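Risell wire baskets, set of two - my review after 3 months

I bought these baskets in March, when I was tired of the plastic boxes in our kitchen. The plastic ones were cheap and they did their work, but onions became soft in them very quickly and there was always some smell at the bottom. A colleague recommended wire baskets. I compared two makers, Barta and Risell, and I ordered the Risell set, in the small size, in black. I paid 39 with delivery. The Barta set was 43 and had a lid, but I did not need a lid.

The package came well closed, with paper between the baskets. There was no instruction sheet, and for a basket I did not miss it.

First the good things. The wire is stiff. I filled one basket with potatoes up to the top and carried it down from the fourth floor to our cellar, and the bottom did not bend. The air goes in from all sides, so onions and garlic stay dry much longer than before. I also like that I can see what is inside without taking anything out. With the plastic boxes I often bought lemons when I had already enough lemons.

The coating is smooth almost everywhere. I say almost, because one of my baskets had a rough point under the rim, where two wires meet. I noticed it with my finger when I was washing it. I wrote to the shop and received a polite answer from Volker Vogler, who offered me a new basket or a small refund. I took the refund and used a nail file on the rough point. Since then it is fine, but I would prefer that it was fine from the beginning.

Now the less good things. Small things fall through. Cherry tomatoes are all right, but single garlic cloves and small chili peppers are not. I put a cotton cloth in one basket, and this helps, although then of course you lose a part of the air. Also the baskets slide on a smooth shelf. I bought Miltine rubber feet for this, and they hold well, but they are an extra cost that should not be necessary.

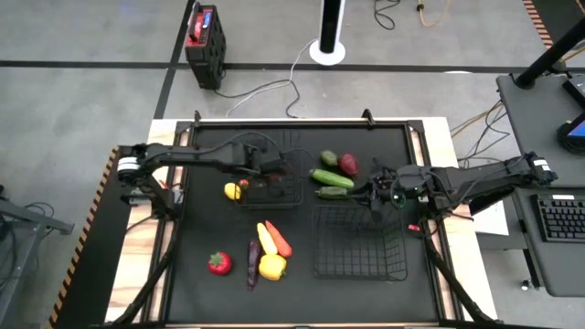 Small black wire basket, with toy produce on the same black surface.

About cleaning: I wash them by hand with warm water and a soft brush. The seller says that the dishwasher is possible. I tried it two times and saw no damage, but the corners stay wet for a long time, and I am afraid of rust there. By hand it takes me one minute for each basket.

For size, please measure your shelf before you order. I did not do it, and one basket had to move to the hallway, where it now holds gloves and keys. My sister has the bigger Prarkever basket, which is 42 cm long. It is better for a large family, but when it is full she cannot lift it with one hand.

Would I buy them again? Yes, for potatoes, onions and fruit. If you mostly keep small things, I would look for a basket with a closer mesh. I give four stars out of five, and the missing star is for the rough point and the sliding.

Update, 7th June: still no rust. One of the rubber feet came off and I glued it back.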